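Table Layout and Produce Sorting in a Small Shared Kitchen
Student Project Report, Household Studies Option
Supervisor: Holger Björklund

1. Background

The Mundcombe study kitchen is used by several classes in the course of a day, and each class inherits the table in the condition in which the previous one left it. Students taking the Household Studies option had reported that fruit, vegetables, cups and bowls were often set down together without any agreed order. Preparation time was lost while items were moved from one side of the table to the other.

The project group was asked to propose a simple layout for the wooden table, to try it over the month of February, and to report on the results. The work was limited to small quantities of produce and to the tableware needed for a light meal.

2. Aim and Questions

The aim of the project was to determine whether a single tray, kept in a fixed place, would help users to keep produce apart from drinking vessels and bowls. The group agreed on two questions:

Does a raised-edge tray keep mixed produce together while other items are being moved?
Where should cups and bowls stand so that the front of the table can be used for work?

3. Materials

The tray selected was a dark green rectangular plastic tray with raised sides. It was placed on the left half of the table and held an apple, a long green vegetable, an ear of corn and a bunch of dark purple grapes. These were chosen for their differences in shape. Round items roll, long items overhang a shallow dish, and grapes are easily crushed when heavier produce is placed on top of them. 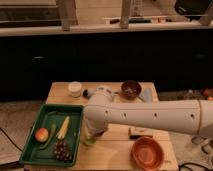

Tableware was drawn from the kitchen's ordinary stock. The group did not purchase matching sets, as the layout was intended to work with whatever cups and bowls were on hand. A written plan was posted on the cupboard door under the working name Urnotum, and all users were asked to follow it without further instruction.

4. Method

Trials were held at 9 in the morning, before the first class. In each trial the tray was loaded, the tableware was put out, and one participant moved cups and containers between the back of the table and the working area. A second participant kept a written log of any item that rolled, tipped or had to be set down twice. The group completed 19 trials.

The following rules applied throughout:

The tray remains on the left and is not lifted during the trial.

Produce is laid in a single layer, with the grapes at the front of the tray.

Cups and bowls not in use are kept toward the back of the table.

Only one vessel is brought forward at a time, and it is set down beside the tray before another is moved. 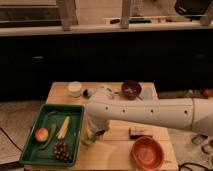

5. Results

The tray performed well. The log contains no entry for produce leaving the tray, and participants reported that the raised sides allowed them to work close to it with confidence. The apple shifted in several trials but was stopped by the long green vegetable lying next to it. This arrangement was adopted as standard from the second week.

The back of the table proved less satisfactory. Light cups placed beside a bowl were tipped more often than cups standing alone, and small items laid between them were overlooked when the table was cleared. The width of the clear space to the right of the tray also varied from one participant to the next.

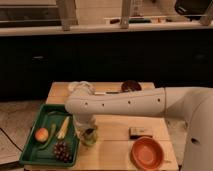 Tall vessels brought close to the tray's right side required particular care. Participants who set them down slowly, and who released them only when the base was flat on the wood, recorded no difficulty. The group therefore recommends that a hand's width be left between the tray and any jar or cup in use.

6. Recommendations

The tray should be retained in its present position. The back of the table should be reserved for cups and bowls, with the bowls on the right and small utensils returned to the drawer. A strip of tape could mark the edge of the working area.

The layout should be tried again with heavier produce, such as squash, before it is introduced in the larger Lasura kitchen. The trial logs are held with the supervisor and may be consulted on request.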